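Vellow Manuscript Studio
Gilding, Calligraphy and Hand Binding Rooms
Safety Inspection Checklist with Comments

Date: 11/5/21
Inspected by: Kelechi Ekwueme
Received for the studio by: Asabe Tamuno
Status codes: OK / ACTION / N/A

Section A. Gilding and gesso

A1. Leaf stored flat in closed drawers, away from drafts. OK.
A2. Gesso ingredients labeled with contents and date opened. ACTION. Slaked plaster is labeled. The jar beside it has a lid marking only.
A3. No white lead in current use. OK. Old stock is listed in the pigment register and locked up pending hazardous waste pickup.
A4. Dry pigment weighed and wetted inside the hood. OK. Hood airflow indicator moves freely.
A5. Dust masks fit the users on the roster. ACTION. Fit records for the new gilder are missing.
A6. Burnishers returned to padded rack after use. OK.

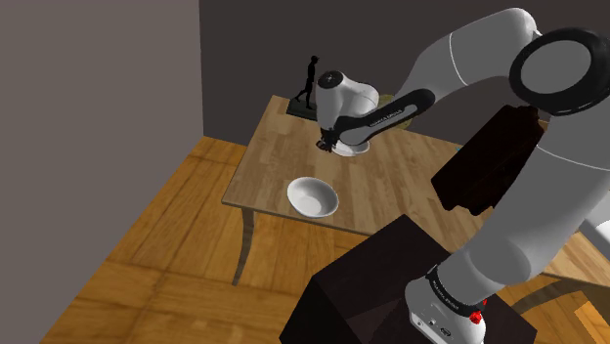

Comments, Section A. Grinding slabs and palettes are to be washed in the pigment sink and never in the kitchenette. Studio rule 2 covers this, and the sign over the sink should be replaced because the lettering has faded. Anything that holds wet color must sit fully on the bench, flat, with no part over the edge, the way the white plate lies on the wooden table. Stacked palettes do not meet the rule. Shell gold is exempt from the wash rule, as the residue is kept.

Section B. Inks and calligraphy desks

B1. Iron gall ink in stoppered bottles with spill trays. OK.
B2. Desk lamps give 1000 lux at the writing surface. OK at all desks except the one by the stairwell. ACTION for that desk. Lamp arm droops and will not hold its angle.
B3. Knives for quill cutting and scraping sheathed when not in hand. ACTION. One curved scraper was found loose under blotting paper.
B4. Sharps container below fill line. OK.
B5. Slope boards fixed against sliding. OK.
B6. Ammonia and gum solutions capped between uses. OK.

Comments, Section B. The loose scraper was sheathed during the inspection. Blotters should be lifted and checked at close of day. Scribes working on the psalm commission asked about wrist rests. This is not a safety finding and has been passed to A. Tamuno.

Section C. Cutting and pressing

C1. Zistholm board shear: clamp, counterweight and blade guard in place. OK.
C2. Metodis trimmer: two-hand control tested. ACTION. Left button sticks after release. Tagged out.
C3. Nipping press bolted to bench. OK.
C4. Papercutting blades changed at the blade station only. OK.
C5. Glue pot thermostat holds at 65 degrees C. OK. Cord shows no cracking.
C6. Floor clear for the full swing of the shear arm. ACTION. Board offcuts were stored against the wall inside the painted line.

Comments, Section C. The trimmer stays out of service until the button assembly is replaced and the two-hand test is repeated by someone other than the repairer. Book blocks for the Ajayi edition can go through the plow in the meantime. The painted line at the shear needs a fresh coat.

Section D. Paste, sizing and small vessels

D1. Wheat paste made fresh and discarded at end of day. OK.
D2. Gelatin size kept in the marked refrigerator, no food present. OK.
D3. Studio bowls and dishes kept apart from eating ware. ACTION. No mark tells one from the other.
D4. Wet floor mat in front of sink lies flat. OK.

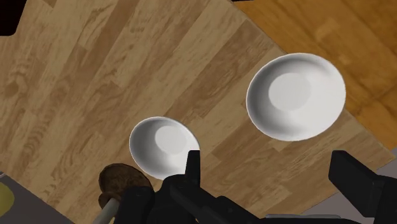 Item D3. Plain white bowls on a wooden table.

Comments, Section D. Undecorated white ware is acceptable for size and paste if it carries a permanent mark on the base. Enamel paint or an engraved S is enough. Paper stickers come off in the wash and are not accepted.

Section E. Electrical and fire

E1. 2000 W heater on its own wall outlet, no extension cord. OK.
E2. Solvent rags in lidded metal can. OK.
E3. Extinguisher tag current. OK.
E4. Vellum and paper racks clear of the heater. OK.

All ACTION items to be closed in writing before the end of November. C2 requires a repeat inspection. Copy to be posted by the drying racks.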